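Capítulo 3
A cozinha que trabalha: lavar, escorrer, guardar

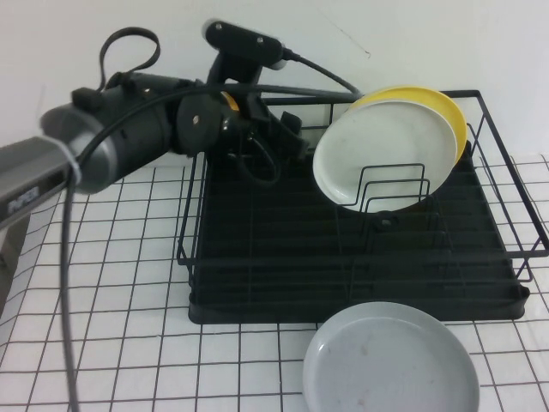

Departamento de Economia Doméstica e Hotelaria – Escola Profissional Geteline

Quem chega a este capítulo já arrumou a despensa connosco e já aprendeu a ler um rótulo, e talvez esteja à espera de que passemos finalmente ao fogão. Ainda não! Peço-vos um pouco de paciência, porque antes de cozinhar convém falar daquilo que fica para depois de comer, e que em tantas casas se vai empilhando até à noite: a loiça.

Lavar bem é uma questão de ordem. Começa-se pelos copos, que pedem água limpa e pouca gordura, seguem-se os talheres e os pratos, e deixam-se os tachos para o fim, de molho enquanto se trata do resto. Parece coisa de avó, e é mesmo (a minha não abria mão disto), mas continua a ser o método que ensinamos na cozinha pedagógica, à segunda-feira, a turmas de 27 alunos que nem sempre acreditam em nós à primeira.

Depois vem o escorredor, peça modesta de que os manuais quase não falam. Os pratos querem-se de pé e afastados uns dos outros, para o ar circular entre eles; as taças, viradas para baixo e um pouco inclinadas. Um pano húmido, usado prato após prato, espalha o que a lavagem tirou, e por isso preferimos, sempre que há tempo, deixar secar ao ar. Em dias de chuva, com a janela fechada, a loiça pode demorar aproximadamente 2 horas – contem com isso quando planearem o serviço.

O capítulo divide-se em três partes. Na primeira tratamos da água e dos detergentes; na segunda, da secagem e da escolha do escorredor; na terceira, da arrumação nos armários, com o caso da cantina Drellia, que reorganizou a copa inteira num mês de setembro e cuja planta vem reproduzida na página 13. Tenham o caderno à mão e, se puderem, leiam a primeira parte antes da próxima aula prática.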